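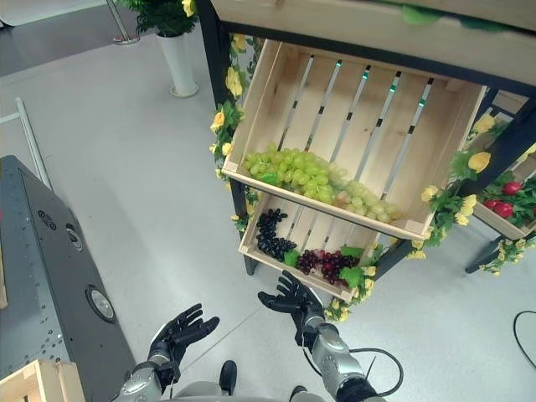
Torvik
Beiträge: 522

Stand von Samstag in der Werkstatt. Die Finger beider Hände laufen jetzt über den neuen Treiber, als Nächstes kommen die Trauben dran. Erst die grünen oben, dann die dunklen in der unteren Kiste.

Dulel
Beiträge: 53

Nett aufgebaut, aber ich glaub's erst, wenn eine Traube heil in der Kiste landet. Offene Finger vor einem Regal kann jeder hinstellen. Wie misst du die Kraft? Motorstrom?

Torvik
Ja, Strom, plus Grenzwert pro Finger.

Dulel
Dann viel Spaß mit dem Saft. Bei der Reibung in den Getrieben siehst du vom Druck auf die Beere gar nichts.

Kallmont
Beiträge: 27

Sehe ich anders. Wer am Stiel greift, braucht keine feine Kraftmessung. Mir machen eher die Kabelschlaufen am rechten Arm Sorgen. Die würde ich enger legen, bevor die Hand zwischen Blüten und Pfosten herumfährt.

Dulel
Am Stiel, schön. Und wo ist der bei einer Traube, die vorn an der Kante liegt? Den muss die Kamera erst mal finden. Nimm die Äpfel von nebenan, da weißt du wenigstens, woran es scheitert.

Torvik
Äpfel hatte ich schon, 3 Griffe, einer daneben. Kabel lege ich neu, guter Punkt. Beim Strom bleibe ich vorerst.

Dulel
Einer von 3 daneben, und dann Trauben. Stell bitte die Stromkurven rein, mit Kommentaren kann ich nichts anfangen.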